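About Pelstead Court Notes
2 May 2025
By the Pelstead Court Notes desk
3 min read

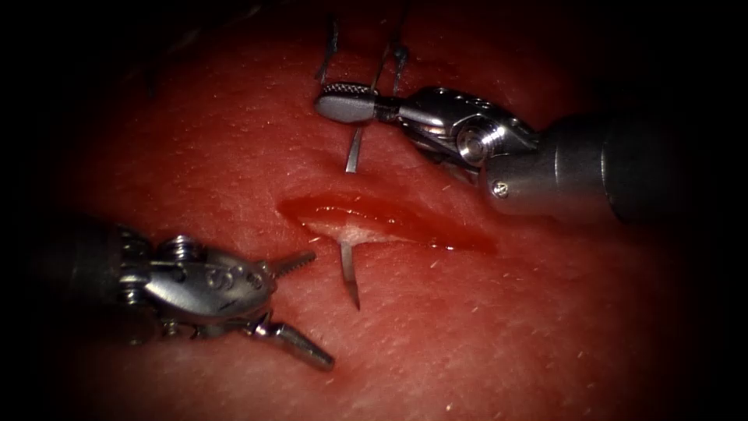
What does Pelstead Court Notes do?

We report on crime and the courts in Pelstead and the towns near it. Most of our work is done at the local courthouse, where a reporter sits in on first appearances, bail hearings, trials and sentencings and writes up what was said.

The site began as a weekly email of court results, sent to 133 readers. It is now a news service with five staff, paid for mostly by subscribers. We are owned by Sakalauskas Community Media, a small family company that also puts out a farm paper and a monthly events guide. The owners do not see our stories before they run.

Where we work

Our office is on the second floor of the Mesta Building, over the hardware store. The front counter is open weekday mornings. You can drop off a letter, pay for a subscription or ask for a copy of an older story. We also cover Kakia, on the other side of the river, which lost its own paper when the printing plant closed. Court for Kakia sits in the community hall and the list is short, so we usually send one reporter for the day.

What we cover

We try to follow a serious case from the charge to the end. That can take two years or more, and a lot of it is adjournments. We publish a short note when a date changes so that people who want to attend don't drive in for nothing.

We also report on smaller matters: break-ins, impaired driving, fraud, thefts from farms. We don't run every charge. A charge is an accusation, and if we report one we report how it ended, with the same prominence. If charges are withdrawn or a person is found not guilty, the earlier story is updated at the top.

How we handle names

We name adults who have been charged unless a court order stops us. We do not name young people before the courts, or complainants in sexual offence cases. We don't name a person who has died until police or the family have confirmed it.

After a death we write to the family once. If they would like to talk, we will meet them wherever suits them. If they would not, we leave them be. Vigils and funerals are covered only when they are open to the public, and we stay at the back.

Corrections

Mistakes are fixed in the story, with a line at the bottom saying what was wrong and when it was changed. In March we began keeping all corrections on one page – it goes back to the first issue of the email.

Comments are closed on any story where a case is still before the courts. Letters are welcome on anything else. Keep them under 200 words and include your name and the town you live in.

Tips and requests

We can't give legal advice or pass messages to the people in a case. If you have information about a crime, please call the police first. For court dates, the registry is the best source – our own list is updated each evening and can be out of date by morning.

Story tips can be left at the counter or mailed to the Mesta Building, marked for the news desk.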